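Revised 23/01/2018

## 4. Comparing two grippers in the simulator

In this section you will try the Dota gripper and the Sollgate gripper with the same objects and write down the results. You need a finished installation (section 2) and a saved workspace. Please read all the steps one time before you begin.
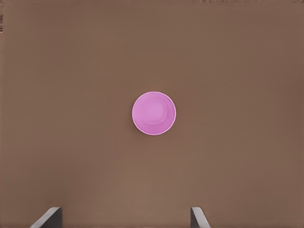
Overhead view with the cup, fingers open. The next view is from the side, with the apple.

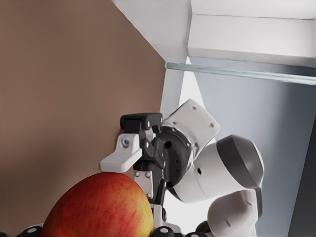
One reader of the November edition wrote to us that the comparison gave a different winner each time, until the random start position was switched off for both grippers. We have now put this setting in step 3. The same reader asked for a smaller number of trials, and for a first look 10 trials are enough.

### 4.1 Preparing the scene

1. Open the workspace and choose **Scene > Load**. Select the tabletop scene.
2. Open **Tools > Gripper** and choose Dota. Wait until the status line says `ready`.
3. In **Trial options**, switch off *Random start*. Set *Seed* to 417.
4. Set the number of trials to 10. For a full comparison, set it to 200.
5. Save the options under a new name.

**Note:** The seed is not saved with the scene, only with the trial options. If you load another options file, you must check it again.

### 4.2 Running the trials

1. Place the arm in the home position and open the fingers completely.
2. Choose the cup as the first object and press **Run**.
3. When the trials are finished, export the log. The file name must contain the name of the gripper, for example `dota_cup.csv`.
4. Repeat with the apple.
5. Change the gripper to Sollgate and do steps 1 to 4 again.

**Caution:** Do not change the gripper during a run. The controller keeps the old finger length and the arm can go into the table. In the simulator you lose only the log, but the same controller file is used for the real arm.

### 4.3 Settings to keep equal

- Closing speed. The Sollgate profile loads with its own value, so write the Dota value over it.
- Camera position. We use the overhead view for the approach and a side view for checking the contact.
- Friction of the finger pads. Leave the default, also if the apple slips. With higher friction almost every grasp succeeds and you cannot see any difference.

### 4.4 If the run stops

Error 327 means that the fingers did not reach the closed position in the permitted time. Check the closing speed first. If the error comes only with the apple, increase *Close timeout* by one step, for both grippers, and start the apple trials again from the beginning. The cup logs can be kept.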